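4.2 What people did when the smoke came

I went into this part of the study expecting to write about flames, and I ended up writing mostly about smoke. The moorland fire above Vellotdale never got within 11 kilometres of most of the homes we wrote to, but the haze sat in the valley for six days that June and it was all anyone wanted to talk about. We posted 353 questionnaires and got 189 back, a better return than I'd dared hope for (my colleague Sang Kiều had bet me on far fewer, and paid up in cake).

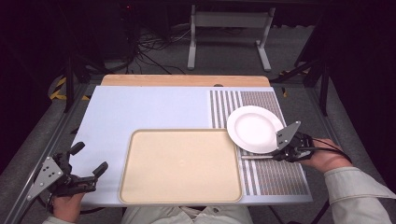

Figure 3. Round white plate on a striped mat, with a beige tray alongside.

Closing the windows was the first thing nearly everyone mentioned, and after that the answers scatter all over the place. Some households in Fameck hung damp sheets over the doors, others drove out to relatives for a night or two, and a fair few simply carried on. What I hadn't planned for was how much people wrote about ash indoors! One family told us they judged how bad a day was by leaving a plain white plate, much like the one in Figure 3, on the kitchen sill each morning and looking at it again at teatime. It's a rough sort of gauge, and I wouldn't put numbers on it, but their notes do follow the readings from the Sinden monitor fairly well until the wind swung round.

The official advice is a different story. Kubiak's earlier survey found that leaflets were read and then forgotten, and ours says much the same, except that older residents tended to keep theirs by the phone. I come back to them in Section 5.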